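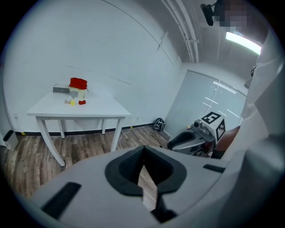

grandlow_j
Ok so numbers are in for the stacking policy trained only on handheld gripper demos, no teleop at all. 615 demos total, 400 kept after filtering out the ones where tracking dropped. Policy is the Undano baseline, wrist view only, nothing fancy. Setup is what you see, white table, red cup thing on top of the cream block, loose yellow and red blocks in front. With the start layout we trained on, 49 successes out of 60 rollouts. Move the table to the other wall and it falls apart, I stopped keeping score. Anyone else see this with handheld data? Is it the background or am I fooling myself

awan_fork
What's your filter? Throwing away a third of the demos is a lot. If the drops happen mostly on the far side of the table you just deleted the far side of the table from your training set

grandlow_j
Filter is dumb – any gap in the pose track longer than half a second and the whole demo goes. Didnt check where the gaps are. Good point, will plot it tonight

mossbank
It's the background. That fisheye sees everything. You've got the ceiling light, the pipes running across the ceiling, the bag on the floor by the corner, all of it in view before the fingers are even near a block. The net learns "light is up and to the right, go forward." Seen it many times. Crop harder or randomize the room

tern77
Disagree with mossbank. We tried the crop on the Brodar arm and it got worse, not better. Wide view is the whole reason this style of data works, it's how the policy knows where the hand is without a joint readout. Crop it and you're blind until the last few inches

mossbank
How tight did you crop though

tern77
Middle half. Success went from ok to bad, same demos, same seed. Only one run each so take it for what it is

mossbank
One run each is nothing!! Seeds alone swing that much for me

tern77
Sure. Still one more run than you posted

awan_fork
Can we not. OP, the thing I'd look at is whether you're stacking in a fixed order. In your picture the red one is already up on the cream block. If every demo starts like that then the policy has never had to do the first placement, and your 49 is really a score for the second half of the task

grandlow_j
No, starts vary. In some the stack is there already and the job is to add to it, in others everything is flat on the table. But now that you say it I never split the score by start type. Ugh. Let me go back thru the logs

quill_deck
Lurker here, newer to this. Why does moving the table matter if actions are relative to the gripper? Thought that was the point of relative actions

tern77
Relative actions fix the output side. Input is still pixels. New wall, new light angle, new junk at the edges, and the encoder has only ever seen one room. What you want is more rooms, even with fewer demos per room

mossbank
On this we agree, weirdly

quill_deck
ok that makes sense, thx

awan_fork
More rooms yes, but do the cheap thing first. Leave the table where it is, change just one thing. Switch off the ceiling light and use a lamp. Then move the bag. Then move the table by a foot. If the lamp alone kills it you have your answer and you havent collected a single new demo

grandlow_j
Update, 11 pm. Plotted the tracking drops. awan_fork was right, they bunch up at the back of the table near the wall. Plain white wall, hardly any features, so the tracker loses it whenever the gripper points that way. Of the 49 good rollouts only 2 had a block starting back there. Fewer starts there too, but still.

So that's a filter problem at least. Doesn't explain the moved table tho

mossbank
Might explain some of it. Other wall also blank?

grandlow_j
No, has shelves. If anything it should track better there. But tracking only matters for collecting, the arm doesn't use it at rollout

mossbank
Right, right. Background then, I'm sticking to it

tern77
Put some posters on the white wall and recollect the back row. Would not touch the crop

grandlow_j
Lamp test first, then posters. Start type split is half done, flat starts look clearly worse so far. Will post both when I have them, prob December given the queue for the arm

awan_fork
Post the raw rollouts too if you can, not just the table of scores. And keep the 215 you tossed, you can trim around the gaps and get a bunch of those back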